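3.2 Stimuli and response task

Players in the Praswood junior squad were tested in October, in the two hours before evening practice. Each of the 21 players watched serves filmed from the returner's side of the net, with the film stopped at racket contact, and had to say whether the ball would go wide, into the body or down the T. We used three blocks of serves, 54 in each, and players rested between blocks. Serves that landed out were removed before testing.

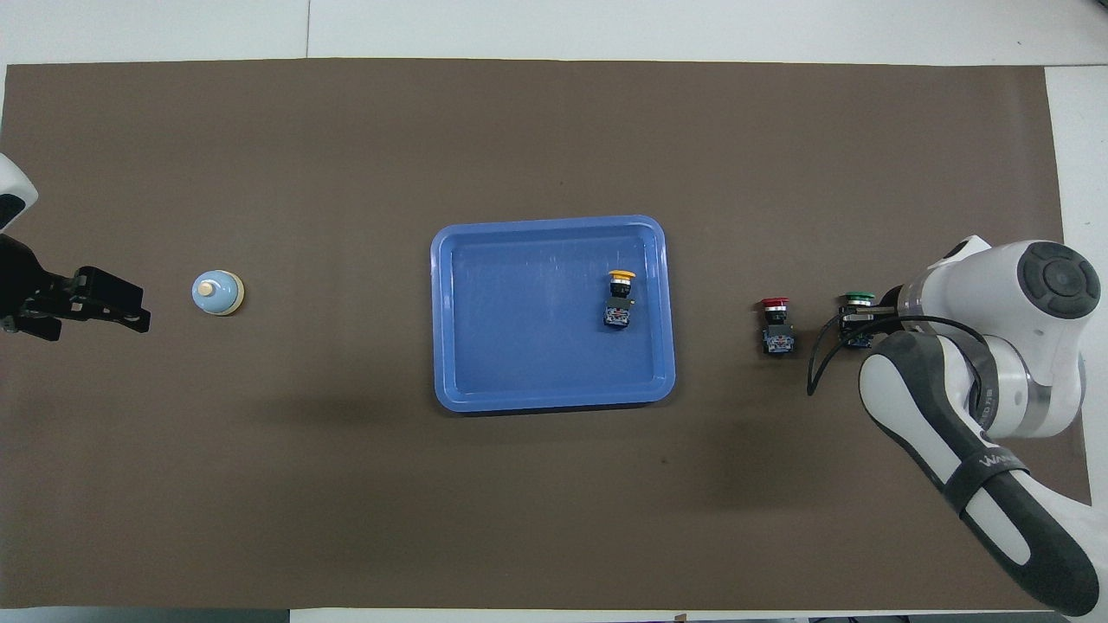

Figure 2. Table surface with brown paper and bell-shaped object.

Return position was scored separately from the spoken answer. Ranasinghe and Lykkegaard marked where each player's front foot stood at the moment the film stopped, and differences between the two raters were settled by a third viewing. Reaction time was taken from the sound track. Small objects on a plain cover, such as the pale blue dome with the cream-colored knob in Figure 2, are easy to pick out from their background, and a tennis ball against a crowded back fence is much less so. For this reason we kept only serves filmed against the dark windbreak on court 2.

Left-handed servers made up a small share of the clips and were spread evenly over the blocks. Players were not told which hand the server used - the film began with the server already in the ready stance. Answers given before the ball toss were treated as guesses and left out of the accuracy scores, but they were kept for the analysis of early responses in Section 4.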